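Chapter 7

Friction: The Force That Gets Blamed

Friction has poor public relations. When a door sticks, friction did it. When an engine wears out, when a new shoe raises a blister, when a couch refuses to cross the living room, friction is named as the culprit. It gets little credit when you walk to the kitchen without falling down, although it is responsible for that too.

In the last chapter we treated surfaces as perfectly smooth. You may have noticed that the blocks in those problems slid forever, that the ramps never needed sweeping, and that none of it resembled any room you have ever been in. We did this to keep the algebra short. The holiday is now over, and we will have to put the roughness back in.

Learning goals

After working through this chapter you should be able to:
tell static friction from kinetic friction, and say which one is at work;
find the normal force on a flat surface and on a slope;
use a coefficient of friction in a calculation without treating it as a law of nature;
work out how hard something must be squeezed before it can be lifted.

7.1 The couch problem

Suppose you want to move a couch. You lean on it gently and it stays where it is. You lean harder and it still stays where it is, and you begin to suspect it of having opinions. Then, at some point, it lurches forward, and keeping it moving takes less effort than getting it started.

Those few seconds contain most of the chapter. While the couch is at rest, the floor pushes back on it with exactly as much force as you apply. Push with 70 newtons and friction supplies 70 newtons the other way. Push with 120 and friction supplies 120. This is static friction, and its oddest property is that it has no fixed value. It matches you, up to a limit. Students who memorize a formula for it tend to forget the limit part, and end up with furniture that accelerates backward when nudged.

Past the limit the couch slides, and kinetic friction takes over. For many ordinary surfaces it stays fairly steady over a modest range of speeds, and it is usually smaller than the static maximum. If our couch breaks loose at 200 newtons, it will usually need less than that to continue its trip across the carpet. Movers know this well, and try not to stop halfway.

7.2 What the surfaces are up to

A polished tabletop looks flat. Under strong magnification it looks more like a mountain range, and so does whatever you set on it. Put one on top of the other and they touch only at a scattering of peaks. The true area of contact is a tiny fraction of what it seems to be.

This clears up a puzzle that has annoyed students for generations. Lay a brick on its broad side, measure the friction, then stand it on end and measure again. The two results come out nearly the same, which feels like cheating. But when the brick stands on end, its weight is carried by a smaller patch, the peaks in that patch are pressed together harder, and the true contact area ends up much as it was. The brick's outline has little to do with the matter.

For dry, hard surfaces, then, we can write the largest possible static friction as a coefficient times the normal force, where the normal force is the push of one surface on the other, measured at right angles to both. The coefficient depends on the pair of materials. There is no such thing as the coefficient of steel, any more than there is such a thing as the marriage of Teodor Söderlund. You need to know who else is involved.

A word about tables of coefficients, including the one at the back of this book. The numbers in them were measured on clean samples by careful people. Your samples have been in a drawer. Dust, moisture and fingerprints can shift a coefficient a good deal, and soft materials such as rubber often ignore our tidy rule altogether. Use the tables to get a sensible estimate, and be suspicious of any answer that claims 3 decimal places.

7.3 Picking things up

So far gravity has supplied the squeeze for free. Weight presses the couch to the floor, and friction follows. When you pick up a jar by its sides, the arrangement is turned on its side as well. Now your hand provides the normal force, pushing horizontally, while friction acts vertically along the glass and holds the jar up against its weight.

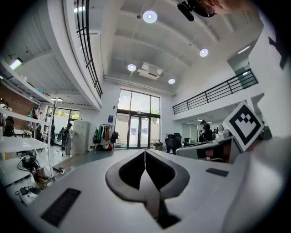 Take a jar held between two flat surfaces, one on each side. Each surface supplies friction up to the coefficient times the squeeze. There are two surfaces, so together they can support twice that amount. Set this equal to the weight of the jar and you have the smallest squeeze that will do. If the coefficient is one half, the squeeze on each side must be at least as large as the whole weight. Lower the coefficient with a little dish soap and the required squeeze climbs quickly, a result many people have confirmed over a tile floor.

People rarely hold things at the bare minimum. We add a margin, and we adjust it without being asked when something begins to slip. The margin has a ceiling, though. A hard enough squeeze will hold an egg very securely for a short time, after which there is no egg. A better approach is to raise the coefficient, and this explains the ridges on bottle caps, the rubber on hammer handles, and the damp dishcloth your grandmother wrapped around a stubborn lid.

Try it yourself

You will need a hardcover book, a coin, an eraser and a ruler. Place the coin and the eraser side by side on the closed book and slowly raise one edge. Write down the height of the edge when each object first slides. Repeat until you trust your numbers, or until the book is due back at the library. Keep your results, as we will use them in Section 7.5 to find both coefficients without weighing anything.

Before you read on

Imagine you are walking east at a steady pace. In which direction does the friction from the ground act on your back foot as you push off? Most people answer west, on the grounds that friction always opposes motion. Sketch the foot, decide which way it would skid on ice, and then look at your answer again. Section 7.4 begins with that sketch.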